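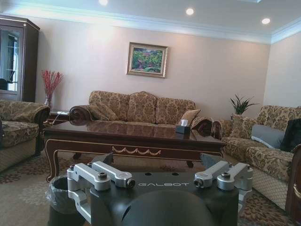 Questions fréquentes : entretien du salon (locations meublées Zirard)

Le ménage du salon est compris ?
À la fin du séjour, oui. Pendant, non. Passage en cours de séjour possible, à demander à Jade Garside avant 10 h pour le lendemain.

Avec quoi on nettoie la table basse ?
Chiffon microfibre à peine humide, puis chiffon sec. Pas de vinaigre, pas de produit à vitres sur le bois verni. Les dorures : plumeau, rien d'autre. On a déjà payé une restauration chez Jurić, une fois suffit.

Des sous-verres ?
Tiroir du buffet. Merci de les utiliser, même pour un verre d'eau.

J'ai taché le canapé, je fais quoi ?
Tamponner, ne pas frotter. Eau froide. Pas de détachant du commerce sur le damas, ça laisse une auréole. Ensuite vous nous prévenez, Otis Dvorak passe avec l'injecteur-extracteur. Une tache signalée le jour même n'est pas facturée. Signalée après le départ, si.

Les coussins passent en machine ?
Les petits, housse seule, 30 degrés, à l'envers. Les grands coussins de dossier non, jamais.

Où sont les sacs poubelle ?
Sous l'évier, rouleau du fond. Prenez les sacs Skenura, les autres sont trop petits et glissent dedans au bout de deux jours. 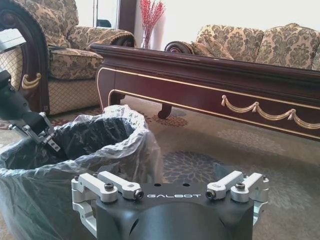

Comment mettre le sac dans la corbeille du salon ?
Un sac neuf à chaque vidage, on ne reverse pas le contenu dans un autre. Bien le descendre au fond et chasser l'air avec la main. Le bord se rabat largement par-dessus la corbeille, comme le sac transparent ici, à côté de la table basse. S'il fait des plis c'est pas grave. Papiers et mouchoirs uniquement, pas de restes de repas ni de canettes.

Et le tri ?
Local au rez-de-chaussée, code 3408. Verre à part, dans la rue. Le local ferme à 22 h.

Je peux déplacer les meubles ?
La table basse oui, à 2 personnes, en la soulevant. Ne pas la tirer, les pieds galbés n'aiment pas ça et le sol non plus. Les canapés restent où il sont.

La caution est de combien ?
800 euros, rendue après l'état des lieux. Questions de facturation : Corinne Dvorak, au bureau.

Vous êtes ouverts en juillet ?
Oui mais le matin seulement. L'après-midi laisser un message, on rapelle.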